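Vurnholm Residents' Workshop Group
Minutes of the meeting held Sat 2 November
Last updated: Monday, by O. Godinho

Present: Josée Fehr (chair), Cyril Marsden, Tomás Calado, Olga Godinho (minutes)
Apologies: Senga Sutherland

1. Minutes of the last meeting
Agreed, after Cyril asked for "the group was pleased with the quote" to be changed to "the group received the quote". Changed.

2. Heating
Nothing to report. Tomás has rung Stenditz twice and been told both times that somebody will ring back. Cyril asked whether we are still paying them. We are.

3. The white basin
This took up most of the meeting. Josée reminded everyone that the basin was offered to us by Morais when they cleared their showroom, on condition that we collected it. Collection cost £100. Olga had understood that it would be free and would like that minuted.

Tomás thinks it should be cleaned up and kept for the December open day, for rinsing brushes and soaking cane. Cyril said he had heard the same about the last sink and that one ended up full of plant pots. He also asked whether it is a bath or a sink, as the shelf space and the plumbing are different matters. Josée said Morais had called it a "vessel". Cyril said that was not an answer.

There was some discussion of the dark specks. Tomás believes they are dirt and will come off with a cloth and cream cleaner. Cyril believes they are chips in the surface and that we have been given a second. It was not settled.
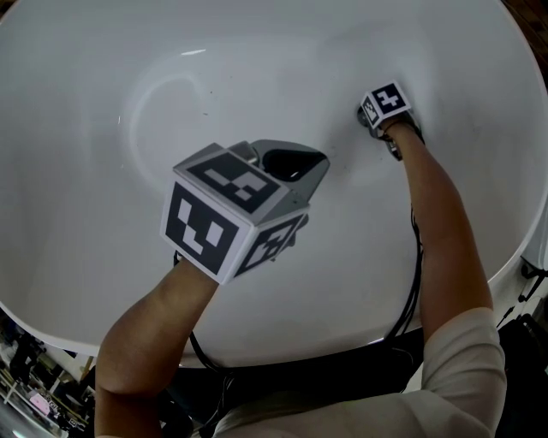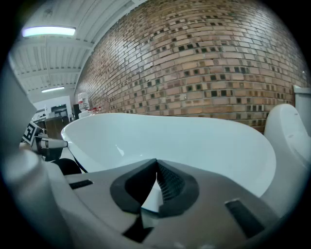

Item 3: the white basin. The specks are in the first picture, the brick wall in the second.

Josée said the gloss was good whatever else was wrong with it, and the rim looked sound to her. Cyril would not agree to "sound" until someone had run a hand all the way round and underneath. It was pointed out that reaching the far side means leaning well in, and that anyone with a bad back should leave it alone. Tomás offered.

Plumbing. Wikwood have quoted £300 to fit a waste and taps against the brick wall. Cyril asked how they had arrived at such a round number without a visit. Olga asked whether the pipe could be boxed in, as she does not want anything drilled into those bricks. The wall has enough small square holes in it already and she is not convinced anyone knows what they are for. Josée thought they were decorative. Cyril thought that was generous.

Agreed: no money to be spent on fitting until the specks have been dealt with one way or the other. Tomás to try a soft cloth first, then cream cleaner — no scouring pads and no bleach. Josée to ask Wikwood for a quote with the parts listed.
Not agreed: whether we wanted it in the first place.

4. Lighting
Olga finds the long fluorescent light too blue for colour work. Tomás said a warmer tube would sort it. Cyril asked what was wrong with painting by the window. Held over.

5. Open day
Stalls booked so far: 11. Last year we had 13 and it felt thin. Senga had sent a note offering to do teas again provided she gets a proper table this time. Josée to reply and find the table.

6. Any other business
Cyril would like items collected on the group's behalf to be measured before they are collected. Carried.

The meeting closed when the biscuits ran out.

Comments

Senga S.
Sorry to miss it. If it's enamel, please don't let Tomás near it with cream cleaner until somebody has checked. And I do mean a proper table, not the one with the leg.

Tomás
Cloth first, as minuted! I'll do a small patch by the rim and report back.

C. Marsden
Item 3 should say I asked twice about the £100. I'd also like to know if the quote from Wikwood includes taking it away again.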